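Household Textiles, handout 6: Do we wash too much?
Notes for the Sisstead evening course

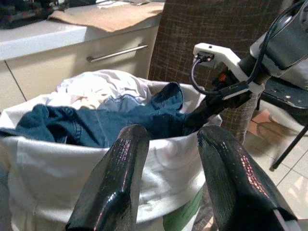 What the adverts claim
Detergent makers say every wear needs a wash. Ask who gains. The Boko leaflet in your pack quotes a trial with 189 households, but doesn't say how dirty the clothes were to begin with.

What "fresh" means
Mostly perfume. Smell is a poor test of clean, and a strong scent can hide a bad rinse. Sayegh's chapter is better on this, though I don't trust her table of washing temperatures.

Wear and fading
The Kukesau notes say cotton lasts almost 100 washes. Which cotton? Knitted or woven? Treat the figure as a guess.

For next time
Read Sayegh, chapter 2. Pick one claim from a packet at home and write down what you would need to know before believing it. Half a page will do. Bring the packet if it's empty.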